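# Open day at the Skurdale depot, 11 February 2024

The Roneck toy library has been lending out of the old co-op building in Skurdale for years, and I'd never been past the front counter. This year they opened the sorting rooms at the back, so I drove over from Azar. It's 16 kilometres and the road was clear. Parking was in the lot beside the hall, gravel, no charge.

We went in small groups. Ours had two families with kids, a couple who run a daycare, and me. The tour began at the drop-off hatch, where donations come in through what used to be the milk window. Everything gets a paper tag before it goes any further. The one I looked at was number 802. Tags restart every July, when they do the stock check.

Next is the wash room. It has deep sinks along one wall and drying racks on the other, with a fan running. Plastic is washed in warm water and plain dish soap, wood is wiped with a damp cloth and left overnight. Puzzles are put together on a long table to check for missing pieces. An incomplete puzzle goes on a shelf for 4 months in case the piece turns up, then it goes to the craft bin. The daycare couple asked about soft toys. They don't take them.

The sorting room was the part I'd come for. Mixed odds and ends arrive there in bins and are split up by type – blocks, vehicles, play food, dolls' things, and a catch-all for anything that doesn't fit. Building blocks are checked for cracks and chewed corners, then bagged by size. A bag of the big ones makes one loan. The shelves are from Drolov, second-hand, with masking tape labels that have been written over a few times.

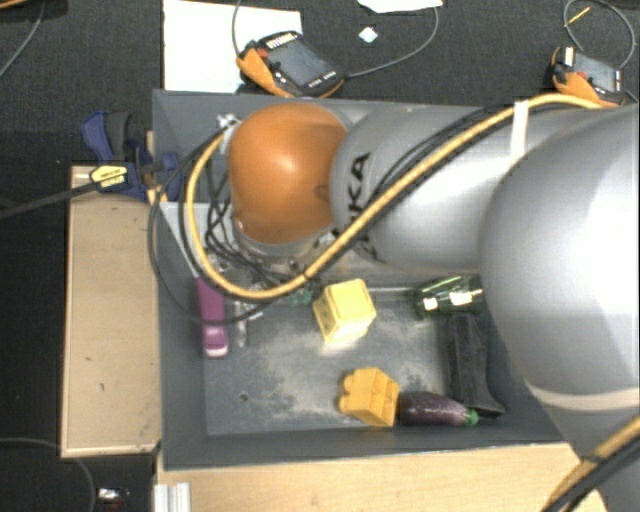

*Mixed bin in the sorting room, with a yellow box-shaped block and a toy building block near the front wall.*

After that we saw the lending shelves from behind, which are laid out by age, and the repair bench. I asked what the most common repair was and was told wheels.

There was tea and date squares in the hall afterwards. A membership is good for a year and covers two loans at a time. They have 210 families on the books now and would like more bins with lids, if you have any spare. Take them to the hatch – the front counter has no room to store them.

The building is heated, but the wash room floor is cold, so wear proper shoes. The back rooms have one step down and no ramp yet.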